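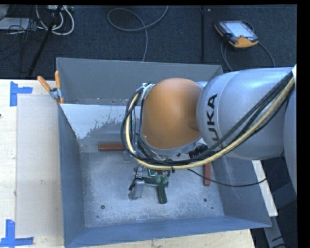

How to Set Up a Reorder Point for Small Parts

Posted Apr 1, 2022 by Grímur Juhl

Running out of a two-cent washer can hold up an order worth a lot more. A reorder point is a number you write on each bin. When the stock drops to that number, you buy more. You can do the whole thing on paper, and a spreadsheet makes it a little faster.

What you need

A list of the parts you stock
Purchase records for the past year, or as far back as you have
Index cards or bin labels
A marker

Step 1: Pick the parts

Start with the parts you buy over and over. Leave out anything you order for a single job. If the list is long, do one shelf first and see how it goes before you label the rest.

Step 2: Find the daily use

Add up how many of the part you used over a few months and divide by the number of working days in that time. Do not use calendar days unless you work weekends. If you don't have usage records, purchases are close enough for parts you buy often.

Step 3: Find the lead time

Lead time runs from the day you notice you need the part to the day it is on the shelf and ready to use. People usually count only the shipping. Include the time it takes to get the order approved and the time a box sits at receiving. Look at your last few orders and use the longest one, unless you know it was a one-time problem.

Step 4: Add safety stock

Safety stock covers late trucks and busy weeks. For cheap hardware, keep a full extra lead time's worth. For expensive parts, keep less and check them more often.

Step 5: Do the math

Reorder point = daily use x lead time + safety stock

Say you use 15 hex nuts a day and they take 5 working days to arrive. That is 75. Add 30 for safety stock and the reorder point is 105. If the nuts come in boxes of 1,000, order one box when you get down to 105.

Step 6: Mark the bins

Write the part number, the reorder point, the order quantity and the supplier on the label. For small loose parts, put the reorder quantity in a sealed bag at the bottom of the bin. When someone has to open the bag, it is time to order. This saves counting.

We buy fasteners from Mudora and bins from Skilitz, and both names go on our cards with the account number. Whoever opens the bag drops the card in the tray by the office door.

Step 7: Check the numbers

Go back over the list after 3 months. If a bin ran empty, raise its reorder point. If a bag was never opened, lower it. We redo ours every May, when the Nodari price list comes out.

Common mistakes

Storing the same part in 2 places with one card. Give each part one home.
Changing the pack size and leaving the old order quantity on the label.
Losing cards. Keep a copy of the full list.

Next: Labeling Shelves and Aisles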